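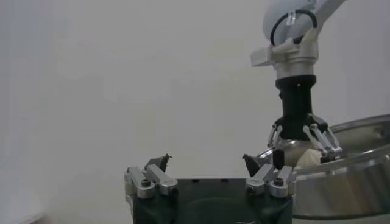 Ticket 536: Big steel mixing bowl wanders on the prep counter

Status: Closed
Opened by: Snædís Bisgaard
Picked up by: Asger Hauksdóttir
Opened: October 7, 2008
Room: Zulau test kitchen, prep counter by the wall

Problem as reported (Snædís)
The large stainless bowl creeps across the counter every time I knead in it. Small bowls on the same counter stay put. I was doing the Vetari rye, 70 percent hydration, and by the end of the kneading the bowl had moved a full hand's width toward the edge. Same thing with the white dough. I'd love to keep using this bowl, it's the only one where I can get both hands in and really fold. Also there is a light ringing noise when it moves, like a coin settling.

Note 1 -- Asger
Great report, thank you! The ringing is a useful clue. Please try these before I come down:
1. Wipe the counter and the underside of the bowl with plain warm water, then dry both.
2. Put the bowl down empty and press on the rim at four points. Does it rock?
3. Tell me which shelf it lives on and what gets stacked in it.

Note 2 -- Snædís
Wiped and dried, no change. It rocks! Only a tiny bit, front left to back right. It lives on the bottom shelf and everybody nests the other bowls inside it. The Pella casserole goes in there too some days, which weighs a ton.

Note 3 -- Asger
Came down and had a look. Flipped the bowl over and laid a steel ruler across the base -- the middle is pushed out a little, so it's sitting on a bump instead of on its outer ring. That explains the spinning and the ringing. I also put the ruler on the counter in several directions and the counter is fine, so no need to call anyone about that.

Tried a damp dish towel folded once under the bowl. Much better with a soft dough. With the rye it still turned, and the towel bunched up.

Note 4 -- Poul Kjærgaard
Butting in from the bakery side. We had this with two bowls from Eyvindsson. A towel rolled into a rope and laid in a ring works way better than a flat one, the bump hangs in the middle and touches nothing. Make the ring smaller than the base or it slides out.

Note 5 -- Snædís
Poul, this is wonderful. Did the whole rye batch with the towel ring, 19 minutes by hand, and the bowl did not move at all. I even leaned on it on purpose. Tipping it toward me to scrape the sides is easier too, it just stays at whatever angle I leave it.

Note 6 -- Asger
Love it. Rosalba Sala asked if we could knock the bump back in with a rubber mallet. I'd leave it alone, the base is thin and we could end up with a worse shape than we started with. If the ring ever stops being enough we can talk about a new bowl in December when the next order goes in.

Fix
- Towel ring under the bowl for anything kneaded by hand. Use one of the thick striped towels, the thin ones flatten.
- Casserole moves to the top of the low cupboard. Nothing heavier than another mixing bowl goes inside the big one.
- Brynhildur Arnardóttir is adding both points to the shelf label.

Note 7 -- Brynhildur
Label done. I also tried the ring for whipping cream with the hand mixer and it's so much quieter! Can we keep one towel on the hook just for this?

Note 8 -- Asger
Yes, take the second hook. Closing.

Recent tickets
Lid of flour bin won't seat after washing
Oven timer beeps twice, then stops
Kitchen scale drifts by 4 grams when the fan is on
Drawer with the dough scrapers sticks halfway
Request: second cooling rack for the Zulau kitchen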